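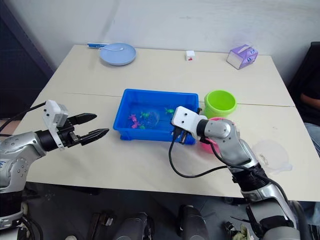
Water tray

A water tray is a shallow, open container with raised sides which is filled partly with water and used for play, usually on a table or on the floor. Small toys that float or sink are put in the water, and the players catch them, move them, or lift them out into another container. The water tray is common in nurseries, kindergartens and private homes. It is related to the water table, which stands on its own legs, and to the paddling pool, which is large enough for a child to sit in.

The simplest form of the activity needs only a tray, some clear water, a few small plastic animals and a cup or small bucket to put them in. Such a set can be placed on any table that is steady and not harmed by water.

Contents
Name
Tray
Toys
Cups and tools
Setting up
Forms of play
Emptying and drying
Safety
In the Wurkimance play guide
See also

Name

The words "water tray" are used both for the container and for the play itself, so that a teacher may say that the children "are at the water tray" or that they "do water tray" in the morning. In catalogs the same article is sold as a play tray, an activity tray or a messy tray. A tray of this kind is often used dry too, with sand, rice or leaves, and then it takes its name from the material inside.

The name water table is sometimes used wrongly for a tray which stands on an ordinary table. In the stricter use, a water table has the basin and the legs as one piece of furniture, and often a drain in the bottom.

Tray

Most water trays are made of plastic. The usual shape is rectangular, with rounded corners and a rim that is turned outward. The rim makes the sides more stiff and gives the hands a place to hold when the tray is carried. Round trays exist, but they take more space on a table and are more difficult to pour out, as they have no corner to guide the water.

The height of the sides decides how the tray can be used. Low sides let a small child reach the bottom without lifting the shoulders, but a wave goes over them easily. High sides keep the water in and hide the toys from a player who is sitting. For table use, a middle height is preferred.

Color is chosen for more than decoration. A blue tray gives the water the look of a pond or a sea, and pink or green animals are seen well against it. In a green tray, green frogs are hard to find, which some teachers use on purpose with older children. White and transparent trays show dirt early. Transparent trays have also the advantage that the toys can be watched from the side.

Storage boxes, washing-up bowls, baking trays and the trays used by gardeners under their pots are all taken for the same purpose. Gardening trays should be checked first, for many of them have holes.

Toys

Animals are the most usual toys for the water tray. Frogs, fish, ducks, turtles and crabs are sold in bags, often with several colors in one bag and the same animal repeated many times. The repeating is useful in sorting games, where all the pink ones must go to one place and all the green ones to another.

Water play toys can be divided by how they behave in the water.

Floating toys. These are hollow and closed, or made of foam. They stay on the surface and drift to the sides and corners of the tray, where they collect in groups. A floating toy moves away when it is touched on the side, and this makes it more difficult to catch than it looks.

Sinking toys. These are solid, or heavier than water for another reason. They stay where they fall. The player must put the fingers or the tool under the surface, and must judge the place well, because the water bends the light and the toy seems to be less deep than it is.

Toys that change. Many hollow toys have a small hole from which they can squirt. They float at first and go lower when water comes in. These toys need more care in drying than the others.

Very small animals are hard to grip when wet. Toys with legs, fins or a tail are easier to hold than smooth round ones, and for beginners they are recommended.

Cups and tools

A cup or a small bucket normally stands next to the tray. It gives the game a goal: the animal goes out of the water and into the cup. A cup with a wide opening is easier to hit, and a flared rim helps to pour the water back afterward. A cup in a bright color, for example lime green beside a blue tray, is quickly understood as a separate place.

An empty plastic cup is light and falls over when a sleeve touches it. The usual remedy is to pour a little water in it, or to put one heavy toy on its bottom before the game begins.

Other tools include spoons, ladles, tea strainers, small nets and kitchen tongs. A strainer or a net lets the water run out and is the easiest. A spoon brings up water together with the toy. Tongs demand the most control, since the two sides must close on the toy evenly – if one side comes first, the animal is pushed away.

Setting up

The tray is put on the table before the water is brought, because a full tray bends when it is lifted and spills from the corners. It should stand wholly on the table, with free space at the front for the arms. Where two tables are pushed together, the tray is best kept off the seam if one top is higher than the other, and it should be remembered that spilled water runs down through the gap to the floor.

Water is carried in a jug and poured slowly at one corner. The tray is only partly filled. Every hand that goes in makes the level rise, and a tray filled to the rim overflows at the first touch. For plastic animals of a small size, a depth of 8 cm is enough even for the floating kinds. Lukewarm water is comfortable for a longer game.

A towel is laid under or near the tray, and a second one is kept dry for the hands. Sleeves are rolled up over the elbow. Paper and books are removed from the table.

Forms of play

Free play. The players receive the tray and the toys without a task. Very young children mostly splash, pour and push the animals under to see them come up.

Rescue. All animals must be brought from the water to the cup. The game ends when the tray is empty of toys, and it can be started again by pouring the cup back.

Sorting. The animals are taken out by color or by kind. One cup is needed for each group, or the others may be left in the water.

Blowing. Floating animals are moved across the tray by breath alone, or with a drinking straw. A long rectangular tray is suitable for this.

Memory. The players look at the toys, then close their eyes while one animal is removed, and afterward they must name it.

Emptying and drying

The toys are taken out first and laid on a towel. Toys with a hole are squeezed with the hole turned down until no more drops come. They should dry in an open basket, not in a closed bag, as mold grows inside toys which are put away wet.

The water is scooped out with the cup until the tray is light enough to lift, and the rest is poured over one corner into a sink. The tray is wiped and stored on its edge. A white deposit on the bottom comes from hard water and goes away with vinegar.

Safety

A child can drown in very shallow water, and a small child must never be left alone at a water tray. The tray is emptied right after the play. Toys for children under three should be too large to swallow. Wet floors are slippery, and drops are wiped while the game is still going on. Electrical cords and devices should be kept away from the water.

In the Wurkimance play guide

The Wurkimance play guide, edited by Prasanna Khan and last revised on July 31, 2021, treats the water tray in a chapter of 32 pages. Khan separates "catching" games from "carrying" games and recommends that each child should learn catching with the bare hand before any tool is given. The guide also advises two cups for two players – one shared cup, it says, is the most frequent cause of quarrels at the tray.

See also

Bath toy
Paddling pool
Sand tray
Sorting game
Water table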